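Borkdale Drawer Organizer Review: Six Months of Beads, Buttons and Tiny Screws
28 February 2019
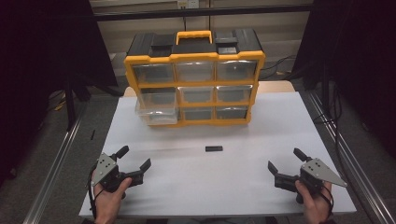
Nine clear drawers and a yellow handle on top.

I bought my Borkdale in October, after the third time I stepped on an earring hook in my socks. I make jewelry at the kitchen table and everything used to live in sandwich bags inside a shoebox (don't judge!). It cost me $22, and the Skellus one I was also looking at was $99, so that was a pretty short shopping trip.

The drawers are my favorite thing. I can see my seed beads from across the room, and each drawer swallows far more than I expected. I poured a 700-piece bag of jump rings into one and still had space for the clasps. They slide nicely too, although if you overfill one it starts to scrape.

Now the grumbles. There are no dividers, so I cut up some cereal boxes and made my own – ugly, but they work. I'd also love a stop at the back of each drawer. I pulled one too hard in the first week and was finding little blue beads under the fridge until Christmas.

My old Redix case had a handle that dug into my fingers, and this one is so much kinder when I haul it to craft night. I do keep it level in the car, mind you.

Miranda has a similar case in pink, with fewer drawers, and I was tempted. But I'd buy the Borkdale again, and I'm already eyeing a second one for my yarn bits. Four stars from me!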